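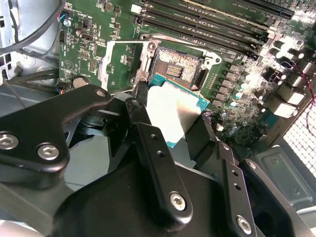
I made the chocolate mint squares again last night, the ones from my aunt's recipe card, and I finally got the layers right. The card says 4 layers, chilled between each one, and in past years I rushed it and ended up with green streaks all through the chocolate. Mine came out with a thin blue-green edge showing under the top, much like the border along that processor, only with less shine. I used gel color, two drops per bowl.

The chocolate should be at nearly 90 degrees when you pour it. I let mine drop to 83 and it went on thick, so I warmed it up a little and spread it with the back of a spoon. Chill the pan 6 hours before cutting. Run the knife under hot water and wipe it dry after every cut.

Ningsih Santoso asked if white chocolate works for the top. It does, but it cracks more when you cut it. I'm taking a box of these to Katarden this week and freezing the rest.

Posted 9/27/21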